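Chapter 6
Learning Manipulation from Hand-Held Demonstrations

6.1 Introduction

The preceding chapters treated demonstrations recorded by driving a robot arm directly. This chapter takes up a second source of data, in which a person carries out the task with a gripper held in the hand. The method separates the collection of demonstrations from the machine that will later use them, and it raises questions of its own about viewpoint, timing, and contact.

The running case is the Skiltport study, a set of tabletop tasks using small household objects, among them a soap dish and a clear plastic box. The study comprises 153 demonstrations, of which 133 were kept after review. Each was recorded from the viewpoint of the gripper, so that both fingers remain in view as the operator works.
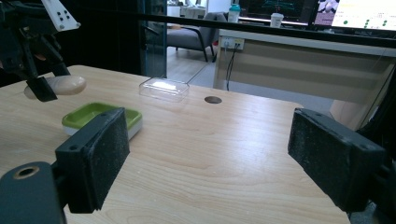
Three terms are used throughout. An episode is one complete attempt at a task. An observation is what the camera records at a single instant. An action is the change in gripper position and opening between one observation and the next. Readers should note that the Droltach notation of Chapter 4 counts actions from zero, and the same convention is followed here.

Section 6.2 describes the alignment of camera and gripper records. Section 6.3 presents the Pallska filter, which removes episodes with gaps in tracking. Section 6.4 compares policies trained on 60 and on 110 episodes and considers why the gain differs from task to task. Contact is treated separately in Section 6.5, where the position of the fingers alone is shown to be a poor guide to whether an object is held.
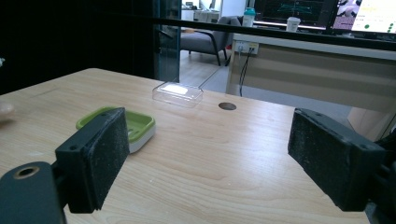
Figure 6.1. Open gripper fingers above the work table, with the soap dish behind the left finger and the clear container farther back.

Students who have not completed the exercises on coordinate frames in Chapter 3 should do so before reading Section 6.2.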